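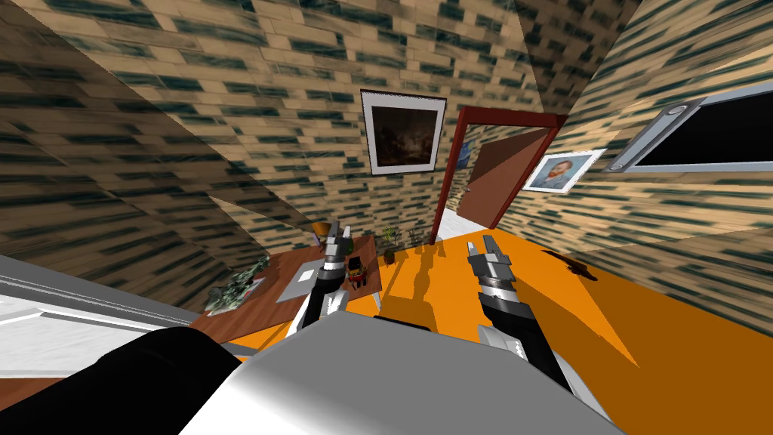

Jianhua Pan apologized for the tea before I had tasted it. She had made it at nine and then gotten caught up in a run, she said, and by the time she remembered it the pot had gone the color of a boot. I drank it anyway, and we sat by the window of the small upstairs office where she and three colleagues have spent the better part of two years teaching a two-armed robot to tidy up rooms that don't exist.

I should say that I came to her a little skeptical. I have sat through a good many talks in which a simulated robot does something lovely and the real one, wheeled out afterward, knocks over a chair. Pan laughed when I told her this. "I was the person with the chair," she said. "My whole thesis was the chair. I had a policy that worked beautifully in one kitchen, a very clean gray kitchen, and I took it down the hall to the real kitchen and it reached for the shadow of a cup."

The shadow of the cup, as she tells it, is where the present project began, although it took her a while to see it. The group calls its method Brendden, after a village one of them used to visit in the summer, and the idea can be put fairly simply. Most people who train robots in simulation change things up as they go. They swap the colors and move the lamps, and they hope that a robot which has seen enough strange rooms will take the real one in stride. Pan's group does that too, but they also go after the rooms themselves. Walls lean. Ceilings come down at a slant. A brick pattern gets pulled sideways until the bricks are long streaks, and a floor may come out bright orange with long pointed shadows lying across it.

"Visitors think it's broken," she said, and she seemed pleased about it. "They're very polite. They say, oh, is the wall supposed to do that? And I say yes, please, the wall is supposed to do that, the wall took Wichai a month."

Wichai Thepsuriya, who had come in for a charger and stayed for an hour, corrected her. It was closer to six weeks, he said, and most of that went into making the walls wrong in a useful way. He wrote the part of Brendden that bends the rooms, and he talks about it the way some people talk about bread. If you bend a room at random, you mostly get rubbish. A doorway closes up, or the desk ends up at an angle no desk could keep, and the robot learns nothing except that life is unfair. So his code leaves certain things alone. A desk stays flat enough to hold what's on it. Anything the arms have to touch keeps its true shape. Everything behind and around those things is allowed to go a bit mad.

"The background is allowed to lie," he said. "The things you pick up have to tell the truth. That's the whole method, really, and then there are four hundred lines of me being fussy."

I asked why they furnish the rooms at all, if the walls are doing the work. There are plants and a lamp on the desk in the room they had up that morning, a dark landscape in a wide white mat, and over near the open door a little portrait of a red-bearded man that looks a good deal like a Van Gogh. Pan said this was one of the things they had argued over most. Haiyan Cai, who looks after the testing side, had wanted bare rooms, so that when something went wrong they would know what to blame. Pan had wanted clutter, on the grounds that nobody's grandmother lives in a bare room. They settled it by running both.

The result surprised all of them, Cai included. With plain straight walls, the clutter made training slower and helped only a little. With the bent walls, the clutter helped a great deal. Cai joined us on a call from the test room downstairs (I could hear somebody dropping spoons behind her) and explained what she thinks is going on, with a good many warnings that she may be wrong.

"When everything is straight, the robot can cheat," she said. "It learns that the desk is always so far under the line where the wall meets the ceiling, and it uses that. It's a perfectly good trick until you move house. When the ceiling line is at some crazy slant, the trick doesn't pay, so it has to look at its own fingers and at the thing it wants. And then a plant hanging over the edge of the desk is worth something, because it's in the way, and you have to know where it is compared to your hand."

The camera view they train from has the robot's own body in it, with the pale front of the torso low in the middle and both arms reaching out ahead, each ending in a plain two-fingered gripper. Earlier versions of the software painted the body out to save the network some work. Putting it back was Jinfeng Kang's idea. Kang is the quietest of the four and had to be coaxed into the conversation with the last of the sesame biscuits, but once he got going he was hard to stop, and I was glad of it.

He had been watching his niece learn to use a fork, he said, and noticed how much time she spent looking at her own hand. "She wasn't looking at the potato at all. She'd look at the potato once, to be sure of it, and then it was hand, hand, hand." He went back to work and asked whether they might stop hiding the arms. They also decided to let the arms cast shadows, which costs a fair amount of computing time and which Thepsuriya had been against. Those shadows fall on the floor at all sorts of angles, sometimes dark and sometimes faint, and a robot trained with them has at least had the chance to find out that a shadow can't be picked up.

"So I got my cup back," said Pan.

The numbers, when we came to them, were better than I had expected and smaller than I had feared they would be made to sound. The group trained on 1,273 bent rooms and then tried the result on a real robot in 23 real ones, which they borrowed from friends, from a furniture showroom and, in one case, from Pan's landlord. The task was a plain one: clear a desk of small objects without sweeping anything to the floor. In 7 of those rooms the older method, trained in straight rooms only, never got a single desk clear. The new one failed completely in 4. Pan would not let me write down the first figure without the second, and she spent longer on the four failures than on anything else I asked her about.

Two of them had glass desks. "I have nothing clever to say about glass," she said. A third was a child's bedroom with a very low ceiling, lower than anything in the training set, and the arms kept stopping short, as though the robot were being careful of its head. Cai thinks that one can be fixed by going back and squashing more rooms. The fourth still bothers everybody. It was an ordinary study with good light and a solid table, and the robot approached each object nicely, opened its fingers, and then drifted off to the left and closed them on air. They have been over the recordings again and again. Kang suspects a mirror. Thepsuriya suspects the calibration and has said so, by his own account, every day since October.

I wondered whether other groups would be able to use any of this, or whether it was tied to their own robot. Pan thinks the room-bending part should carry over well enough, and they plan to give it away once it has been cleaned up. The arms are another story. A robot with a different reach and a differently placed camera will see a different amount of itself, and she would not want to promise anything there until somebody has tried it. A small company called Horkero has asked for an early copy, and she is curious to see what they make of it. She is also wary of anyone treating 23 rooms as the world. All of them were within a short drive of the lab, and nearly all belonged to people with tidy habits. "We need messier friends," she said.

Toward the end she took me down to the test room, where the spoons had been gathered up, and she let a run play through on the big screen while we talked about something else entirely, her mother's balcony I think, and whether lemons will stand a cold spring. After a bit I caught myself leaning over in my chair to match the slope of the ceiling. Pan had seen it too. She said everyone does it in the first week, that Cai had gone home with a stiff neck, and that Thepsuriya still holds his cup at a slight tilt when a run is going. Then the run finished and she sat down to read the log, and I let myself out past the charger, which he had left on the stairs.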